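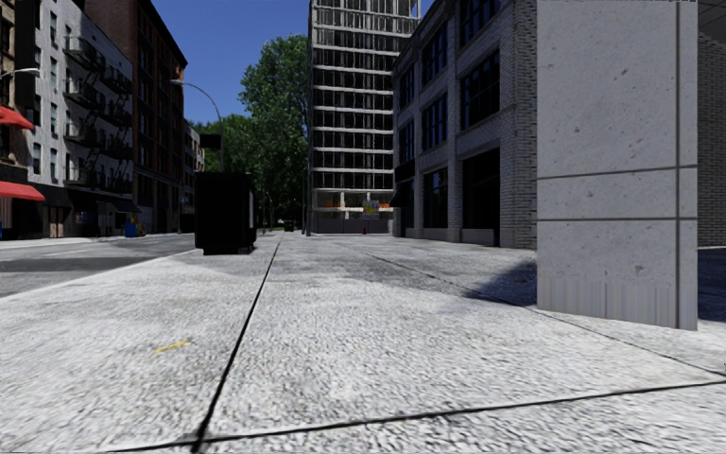
A reader in Travville wants it on the record that the footpath is the last place in town where you can be told off by a bicycle bell, a mobility scooter and somebody's grandmother inside the one minute, and that this column's August piece on keeping left did not go nearly far enough.

Fair enough. The August piece suggested, mildly, that people on foot might keep to the left. It drew more mail than the rates rise. Half the letters agreed, provided the rule applied to other people. The rest pointed out that keeping left is all very well until you meet a pram, a dog on one of those extending leads, and a man reading his phone who has decided that left is wherever he happens to be going.

So, a second go at it, with your corrections.

The extending lead came up in nearly every letter. A dog on the nature strip and an owner by the shopfronts make a tripwire the full width of the path, and the owner will always say he's friendly. Nobody asked about his character. The button on the handle is a brake and it works with the thumb.

Walking abreast was next. Two is a conversation. Three is a conversation with somebody half in the gutter. Four is a parade, and the shire has a form for those. The accepted thing is for the outside person to drop back when someone approaches, then catch up and ask what they missed. Schoolkids in Fotberg apparently do this without being asked, according to a correspondent who signed off as "Astonished". Their parents, at the same hour and on the same path, do not.

Stopping dead drew some bitterness. The worst spots named were the door of the Seok bakery, the bottom of the library ramp, and anywhere at all under an awning when it starts to spit. If you must consult a shopping list, step to the side first and consult it there. The same goes for running into somebody you haven't seen since Christmas. Have the reunion against a wall.

Then the bells. Our position last year was that one ring is a courtesy and two is an opinion, and we are sticking to it, although a cyclist from the Halulholm side wrote 9 paragraphs explaining that the first ring is never heard due to earbuds. We accept the point about earbuds. We'd still ask that the ring come before the overtaking and preferably not level with the ear.

Overtaking on foot turns out to have no agreed signal whatever. Suggestions included a light cough, a heavier tread, jingling your keys and saying "just behind you" in a bright voice, which one reader reports made a stranger scream outside the chemist. She now crosses the road instead. A modest "morning" seems to cover it -- even in the afternoon, since by the time anyone notices you'll be past.

And the sidestep. You go left, they go left, you both go right, somebody laughs through their nose. We received one letter claiming to have solved this. The method is to pick a direction, stare firmly at a point in that direction and keep walking. It was tested by its author on the station approach at knock-off time and resulted, he says, in only the one collision, with another subscriber to this newsletter who had presumably thought of it too.

A few leftovers. Wheelie bins should go back in on the day they're emptied, and this means all of you in the terraces. A-frame signs are welcome to tell us about the soup, but not from the middle of the path. Umbrellas go up and over when passing -- taller person lifts, and if you're the same height, whoever has the uglier umbrella.

Letters on verandah parking, which some of you have started sending in unprompted, will be held over until the next issue. Please keep them under a page. The gentleman with the diagram need not resend the diagram.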